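Home Explore Lists Bookmarks Profile More

Rui Moreira
Thread

OK, candy drawer people, this one's for you. I finally sorted the whole mixed-candy stash on the kitchen table and I'm so happy with it that you're getting a thread (8 posts, sorry, not sorry!)

1/ First, the tablecloth. I put down the big plaid one, the cream and dusty blue with the light green blocks, and I will never sort on bare wood again. Every block in the plaid is a parking space! Reds on one block, yellows on the next, mystery candy on the cream.

2/ The stash came from everywhere. Leftovers from my sister's party, a bag from the little import shop on Vunavbridge Road, and the stuff my uncle sends from his trips (he never says what's in it, he just writes "good ones" on the box). A lot of it I can't read at all, and that's half the fun.

3/ I tried sorting by flavor and gave up fast. You end up squinting at tiny print and guessing. Sorting by wrapper color goes so much quicker, and it looks amazing while you're doing it.

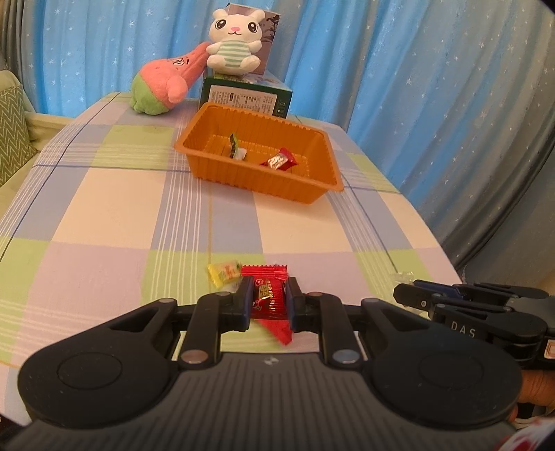 4/ Red is my favorite pile by a mile. Shiny foil, crimped ends, cherries on the front, gold lettering. Half the reason I buy candy is the wrappers, and the red ones catch the kitchen light like Christmas ornaments.

5/ The little yellow ones are sneaky. They slide under everything and then show up in the wrong pile an hour later. Do yellow last, or give them a bowl with high sides. Mine is a soup bowl and it works great.

6/ For storage I went with the flat Pidard tins, the ones with the loose lids. I had a tall jar before and whatever was on the bottom stayed on the bottom until it was one solid lump. With a flat tin you see it all the second you open it. Soft chews get their own tin or they stick to their neighbors!!

7/ Someone asked about chocolate. Mine goes in a separate tin on the low shelf, away from the stove. Hard candy can live pretty much anywhere that stays dry. I keep a few in my coat pocket too, but that's a different filing system.

8/ Next up is the tea shelf, and it's in much worse shape. If you've got a plaid tablecloth and a messy drawer, go for it tonight and show me your piles, I want to see all the wrappers!

52 replies 1026 likes

Last updated July 2026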